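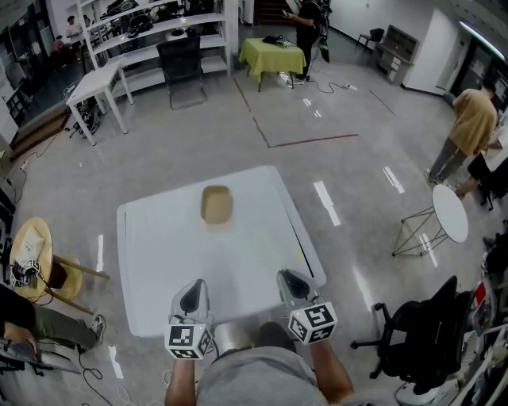

Do trays on tables fix anything?

Tuesday, June 18, 2019

I keep reading that a tray makes a table tidy. Put your loose bits in it and the mess becomes an arrangement. I have my doubts. A small open cardboard box on a white table is still a box on a table, and Rekito wants 60 for one in felt.

Sointu Kiiskinen swears by hers. I gave mine three weeks – keys, tape, receipts – and by the end I was digging through it for the keys. The shelves are no better. I'll try again in July, with less tape.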